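Need people for room setup + reset work, start of August, could be sooner. Paid, part time, on your feet. Read the whole thing before you write please, most of the questions I get are answered further down.

We're Rultska. Small outfit, we look after rented workrooms, the kind a team takes for a day or a week. Tables, chairs, cables, floors. Somebody has to get the room ready and somebody has to put it back again after. That's the job.

Room with the wood-look floor, power strip down on the boards:
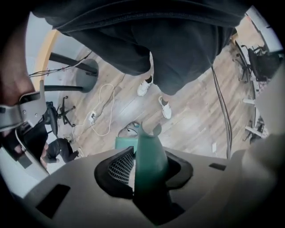
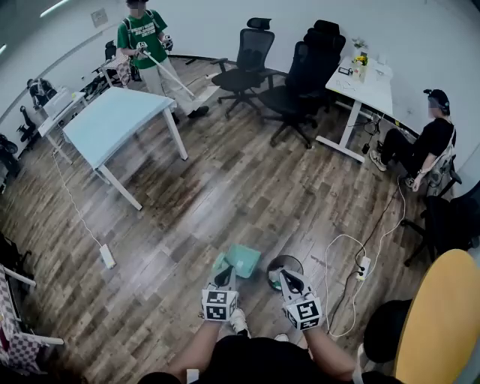
## What you'd be doing

Mostly floors and furniture. In no special order:

- Pick up whatever is on the floor. Small stuff counts, caps, lids, bits of plastic, wrappers. Get down and look under the desks
- Coil cables, loose loops, no knots, no wrapping round table legs
- Move power strips back to the wall they belong to (there's a plan taped inside the supply closet door)
- Wipe tabletops. Light tops show everything, do them twice
- Roll office chairs back to their desks, seats lowered, arms in
- Flowers: change water Thursday, throw out anything brown
- Dry mop, then damp mop if needed. NOT soaking, the planks swell
- Lost and found goes in the gray tub with a label. Even if it looks like trash to you, if its got a button or a plug on it, it goes in the tub
- Fill in the sheet. Takes two minutes. Please fill in the sheet

Setup days are the same list backwards pretty much. You get a floor plan, you put the tables where the plan says, you run the cables, you check every outlet with the little tester.

Sometimes the people using the room are still in there when you start. Work around them, say hi, don't unplug anything without asking. If they've got gear laid out on a table, leave the table and do the rest.

## Where

Three sites right now, all on the same bus line:

1. Akov building, second floor. Biggest one, elevator works most days
2. Ivanyshyn House. Stairs only, narrow, tables stay up there so you aren't carrying them
3. Concombe, ground floor at the back. Easy parking. Smallest room but it gets used the most

You'd be based at one and cover the others when someone's out. Tell me which suits you, I'll try. No promises.

## Hours and pay

We have 11 spots, 4 of them at Concombe. Shifts are short, 4 hours usually, either an early one or a late one:

- Early: 6:30 a.m. to 10:30 a.m.
- Late: 5 p.m. to 9 p.m.

Three to five shifts a week. Pay is $17 an hour, early and late the same. Setup days can run longer and those hours are paid too, just write them on the sheet. Travel between sites during a shift is paid time. Travel from home isn't, sorry.

Paid every 14 days by transfer. First pay can be a few days late if your forms come in late, so get your forms in.

Breaks: 15 minutes paid on a normal shift. There's a kettle at Akov and Ivanyshyn. Concombe has a vending machine that takes coins only.

## Who we're looking for

No experience needed. If you've done hotel rooms, school cleaning, stage crew, catering, stockroom work, mention it, but I've hired plenty of people who hadn't done any of that and they were fine.

You do need:

- To be 18 or over
- To be OK bending, kneeling, reaching under things for a good part of the shift
- To be able to shift a table with one other person. Some of ours are light, the ones at Akov are not
- To turn up on time or text if you can't. A text at 6 a.m. is fine, I'm up
- Closed shoes. Sneakers are fine, sandals no
- Enough English to read the floor plan and write on the sheet. Ukrainian also handy, half of us speak it

Nice to have: a bike or a car, some idea which way round a table frame bolts together, patience with tape residue.

If kneeling is a problem but the rest sounds good, write anyway. There's a bit of work that's mostly checking supplies and doing the sheets, and I can sometimes build a shift out of that.

## Trial shift

Everyone does one, it's paid at the full rate. You come in, you get a room that's been used, and you reset it along with somebody who's been here a while. I don't time you. What I look at:

- did you check under the desks
- did the cables end up somewhere a person won't trip on them
- are the chairs at the desks or just sort of near them
- did you ask when you weren't sure

That last one matters more than speed. Ask about the wrong table and it costs ten seconds. Move the wrong table and we're there till ten at night moving it back, has happened, was me.

Bring ID and something to write with. We've got gloves, cloths, kneeling pads, mops. If you're fussy about gloves bring your own, ours come in medium and large and the mediums run out.

## Some things people ask

**Can I do it with a second job?** Yes, most do. Just be straight with me about your days.

**Can I pick only late shifts?** Usually. Lates at Concombe go quickly.

**Is it only until the end of summer?** No. August is when it gets busy, the work carries on after. Hours drop a little in winter.

**Can I bring my kid for an hour?** No, insurance. Sorry, I know.

**Music?** One earbud, not two. Off if the room's still being used.

**Do I have to clean bathrooms?** Not at Akov or Ivanyshyn, the building does those. At Concombe there's one small one, and it rotates.

**Is there a uniform?** No. Dark clothes hide the dust, light clothes hide the chalk, wear what you like. Nothing with long strings or dangly bits when you're moving tables.

**Two of us want to apply together, OK?** Fine, but send seperate messages and say so in both. Can't promise the same shifts.

## How to apply

Write to Khrystyna Kovalchuk at Rultska, or drop a note at the front desk at Akov with my name on it. Desk is open until 4 p.m. No resume needed. Put in:

- your name and a phone number that works
- which site, or "any"
- early, late or both
- days you can't do
- first day you could start
- anything you shouldn't be lifting

Five or six lines is plenty. I read them in the evening and answer in the order they come, normally inside two days. If you haven't heard by the third day send it again, stuff does end up in spam.

Trial shifts are going in the calendar now. Thursday late is already full, all the other days still have space. If you wrote to us last spring and didn't get a place, please write again, I don't have the old list any more.

Khrystyna

PS the side door at Ivanyshyn sticks. Pull, then push. If you're there for a trial and can't get in, ring the bottom bell, not the top one, top one is the dentist.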